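Drawer tips for the household task
Fitzgerald Robotics Club, workshop notes
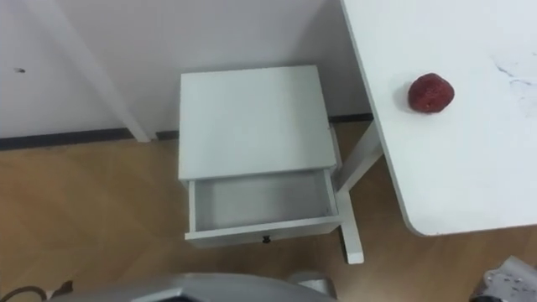

The nightstand with its drawer open, next to the desk.

The household task for the Trota round is short on paper: open the drawer, put one item in, close the drawer. Most teams lose their points on the drawer itself. These are the things we've written up on the club board since April, tidied a bit so new members can use them.

Before you start
Empty the drawer. A loose pencil at the back will jam it and you'll spend half an hour blaming the code.
Pull the drawer out by hand a few times. If it sticks for you it will stick for the arm. Rub a plain white candle along the runners, wipe off the crumbs and try again. Don't use cooking oil. It picks up dust and goes tacky within a fortnight.
Check the knob is tight. A knob that turns in the fingers gives a different pull every time. If the screw won't bite, take it out, push in a matchstick with a dab of wood glue, leave it overnight and refit.

Stopping the furniture moving
Light furniture slides on a smooth floor when the drawer is pulled. Put a square of rubber shelf liner under each leg. Felt pads make it worse.
If you need weight, put it low down and at the back. Never on the top, where the arm may knock it off.
Mark the leg positions on the floor with masking tape. Lift the tape at the end of the session or it leaves glue behind. White spirit on a rag shifts old glue, but try a hidden patch first.
Leave yourself room to reach between two pieces of furniture. Legs that nearly touch will catch a cable sooner or later.

White on white
White drawers in white units against white walls are hard to pick out under strip lights. Use a lamp from one side so the edges throw a shadow. Pick a brightly coloured item for practice.
Clean scuffs off white tops with a damp cloth and a little bicarbonate of soda. Rinse and dry. Scouring pads take the shine off and you get a dull patch.

Opening and closing
Set the speed low first. We start at 40 on the slider and only go up after ten clean runs.
Pull straight. A slight sideways pull makes the drawer bind on one runner.
Close with a flat push in the middle of the front, just above the knob.
Keep cables behind the arm and check them between runs.

Keeping records
Write down every run, good or bad. Last season's book stopped at run 428 and it is still the most useful thing in the cupboard. Spare liner and candles are on the second shelf, in the Taritex box. Please put the lid back on.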